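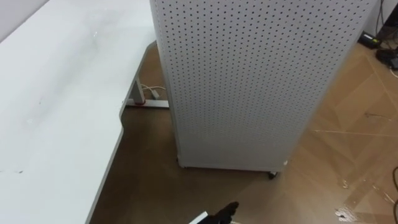

Shared workroom reopens with new furniture and a new floor

Members of the Jendow shared workroom are back at their desks after a refit that took most of the winter program budget. The room reopened on 17 Nov 2024 with white desks, open shelving, perforated storage units on wheels and a herringbone wood floor in place of the old carpet.

The workroom is run by Flilta, a members' association with 296 people on its books. It has rented space in the Ibarra building since it lost its first home in Bistanholm, and the carpet had been a sore point from the first week.

Noreen Carroll, who looks after the room for the association, said the floor was the largest single cost and the one members had asked for most often.

"We had chairs that wouldn't roll and a smell we couldn't shift," she said. "People were happy to wait for the desks if it meant the carpet went first."

The tall units are white, with rows of small holes in the panels. They stand close to the desks and can be wheeled out when the floor needs cleaning. Members who want hooks for headphones, cords or coats are asked to bring their own and take them home at the end of a booking.

Walls have been left plain white with a dark baseboard. Carroll said there had been requests for a mural and for a colour other than white, and both would be put to members in February.
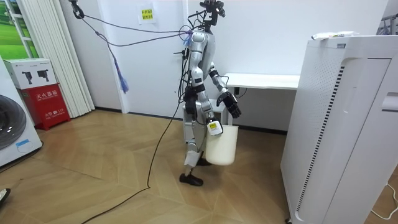

Bookings are open for half days and full days, with a limit of 4 full days per member in any month. The limit will be looked at again once the association has a better idea of demand. Guests are welcome but must be signed in by the member who made the booking, and a guest can't hold a desk while the member is out.

The centre of the room is being kept clear of desks for now. Two more may go in there later if members want them, although Carroll said she was in no hurry. "I'd sooner have the floor space," she said.

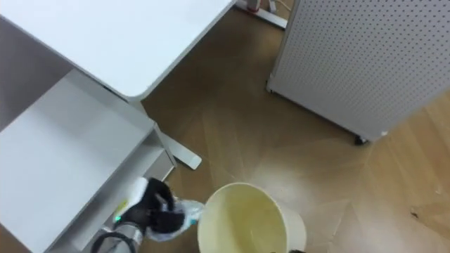
Cleaning and waste

Members are asked to leave the floor clear at the end of each booking. Bags and boxes can go on the open shelves by the desks during the day, but anything still there at closing will be moved to the front counter and held for 10 days.

Wastebaskets are for paper and dry rubbish only. Food scraps, cups and takeout containers go in the bins down the hall. Spills on the wood should be wiped up right away with a dry cloth - no wet mops, please - and larger ones reported to the front counter.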